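June, evening

Rain from five this morning and it hadn't let up by lunch. I put the second load of washing over the chairs in the hall and the whole house smells like a wet dog, though we haven't had a dog for years.

Spent most of the day on the school fete accounts and the letter to the hall people at Enville. They want 600 dollars as a bond this time, back within two weeks if the floor is left clean. I don't mind paying it. I do mind that they changed it after we'd sent the form in. Wrote the letter twice, the first one was too sharp. Posted the second on the way to the shops.

We have the toys sorted at least, which is more than I could say this time last year. The lucky dip did better than the cake stall and we only ran it for the afternoon.

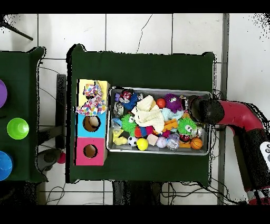 Toy tray and the three coloured boxes, on the green cloth.

Total from the fete came to a bit over 2,000 dollars once I took out the sausages and the hire of the urn. I had hoped for more, but the wind kept people away in the morning. It goes towards the shade sail over the sandpit. The quote from Rultell is still good until the end of the month and I'd like to get it signed before they put it up again. The other mob, Prerel, never rang back. I'll leave them.

Made soup for lunch out of the end of the pumpkin and half a tin of coconut milk. Too thin, but fine with toast. The heater in the kitchen is making the clicking noise again. Turned it off and on and it stopped, then started up when I sat down. I'll have to ring about it, and I'll have to find the receipt first. It isn't in the drawer with the others.

At three I walked down to the creek to see how high it had come. Over the stepping stones and brown, with a lot of bark going past. The path on the far side was closed with tape. Two ducks standing on the picnic table.
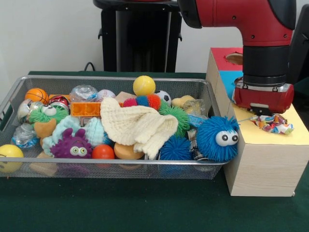
Came back past Tăng and bought rolls and a bunch of coriander. They've put the rolls up fifty cents, which I suppose everyone has. The shop was full of people not wanting to go back out in the rain, and I waited a good while. Got home with wet socks and put them on top of the heater, which clicked.

In the afternoon I went through the list of who had lent what. The trestles are back. The extension leads are back except the long orange one, and I'm fairly sure that went home in somebody's boot with the bunting. The cash tin is here on the desk with 5 dollars in it in ten cent pieces that the bank won't take unless they're bagged properly. I'll bag them tomorrow.

Also started a page for next year while I still remember. More change in the float. Tea stall closer to the gate. Start the raffle earlier. Keep the lucky dip as it is, and leave the spiky balls in.

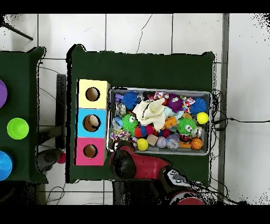 Spiky balls, blue and green, in with the rest.

Dinner was the rolls with cold chicken and the coriander. Watched half of a programme about canal boats and then couldn't tell whether I'd seen it before. Rain easing off now at a quarter past nine. The gutter over the back door is still dripping into the bucket, so I've emptied that and put it back. Need to get up on the ladder when it dries out.

Tomorrow: heater, coins, ring Rultell, look for the orange lead. Library books are due as well.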